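Chapter 6
Sorting the Toy Bin 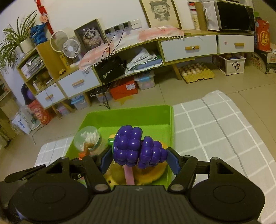 Tip the lot out first, wrote a reader from Brerby when I tried an early version of this chapter on people, and don't you dare sort it while it's still in the bin! I've come round to that view, mostly. You can't see what's at the bottom of a deep bin, and you'll spend 20 minutes shuffling the same plastic grapes from one side to the other.

So spread a cloth on the floor (any old sheet will do, mine is pale with a grid on it) and work on that. Tiles are unkind to knees, and small bits roll off under the drawers.

Toy food is where I like to begin. It's bright, it's chunky, and a lot of it comes in halves that ought to be matched up before anything else happens. When I helped at the Misstead playgroup one June we had 300 pieces of pretend fruit and veg, and the halves had been living in separate boxes for years.

Then there are the things that aren't toys at all. A tub of cotton swabs, say. Bathroom bits wander into toy bins in every house I've ever tidied, mine included, and they need a pile of their own, well out of a toddler's reach.

In this chapter we'll make our piles, pair up the halves, and choose which drawer each pile goes to. Have a pencil handy for the first exercise, and leave the bin itself until last, as it'll want a wipe.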